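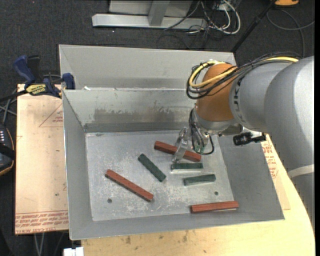

Red and green blocks in a gray metal bin

About Corton Combat Sports

Normunds Liepiņa opened the gym in Ruseldale after a professional career he describes as "brief, and mostly horizontal." He had a better record as an amateur, which he will tell you if you hold pads for him long enough.

We teach boxing, wrestling and Brazilian jiu-jitsu, plus a mixed class on Saturday mornings for people who can't pick. The main mat is 1000 square feet. The second mat is smaller and slopes a little toward the parking lot, so choose your corner early.

Most of our 262 members will never fight in front of a crowd. They come to get in shape, or because their kid signed up first and began winning at home. For the ones who do want to compete, we run the Abella team, which trains four nights a week and travels to amateur shows in a van with one working window. In February the team brought home two wins, a draw and a decision we are still discussing.

Beginners are welcome in any class marked Astel on the schedule. There's no sparring until a coach says you're ready, and asking every week doesn't speed it up. Bring water and a mouthguard, and cut your nails. Loaner gloves are free and smell like it.

Your first class costs nothing. After that it's $100 a month, no contract.

Corton Combat Sports
2213 Mill Road, Ruseldale
Page updated 7 March 2019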